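# The insulated bag is not going to save you money

Every few years the grocery business finds a new thing to sell us at the register, and at the moment it's the insulated tote. The Prusham stores have a bin of them by the door. Granby, where I do most of my shopping, hangs them over the produce, which is clever, as that's where people start to worry about wilting. I've owned one since May. I use it. I still think most people are buying it for bad reasons.

The usual pitch is that your food stays fresher. Fine, but which food? My drive home from Granby is short, and for most of the year the trunk of my car is colder than my refrigerator. Milk can handle that trip in a paper sack. Ice cream can't, in summer, and I'll give the bag that one.
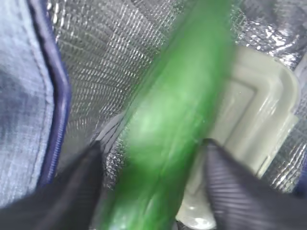
A cucumber doesn't need a foil lining. Neither do carrots, onions or a loaf of bread, and yet those are what I see people zipping up with great care in the parking lot. If anything, cucumbers dislike being too cold. Put one next to a frozen pizza for an hour and you haven't done it any favors.

Then there's the shape. Stores love a bag that stands up by itself, and I understand why. It looks serious. It looks like luggage. 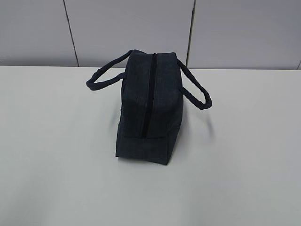 *Photo: Sandu*

But a stiff, padded bag takes up the same room whether it holds a week of dinners or a single lemon. Two of them fill my hall closet. The cheap cotton sack folds down to nothing and lives in a coat pocket, so it's the one I have with me when I stop at the store without planning to – and that's how I do half my shopping.

I'm also suspicious of the zipper. Closing the top matters if you want to keep cold air in, and I don't doubt that part. What I doubt is how many people close it. Fill one of these past the middle, add a box of cereal, and the two sides no longer want to meet.
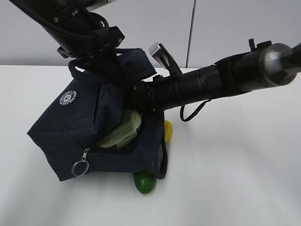 Handles are another sore point. Mine are fine when the bag is light. Load it with bottles and the whole body tips and folds toward the heavy side, so the eggs end up underneath. A card that came with my Jeltach bag promised "200 trips." I'd like to know who carried what on those trips, and how far.

Friends tell me the real savings come from using fewer plastic bags. Maybe so. But a padded bag with a foil lining takes a lot more stuff to make than a thin plastic one, and it only pays that back if you keep using it for years. Around 40 trips in, the lining of mine has a crease that I expect will split. 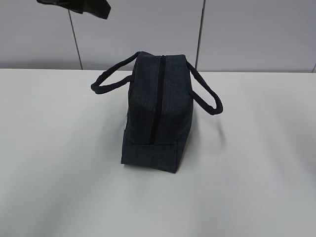 So buy one, if you have a long drive or a hot summer and you like frozen food. Buy one, not four. Wipe it out when you get home and leave it open to dry, or it will smell like old chicken by the next weekend. And put the cucumbers in something else.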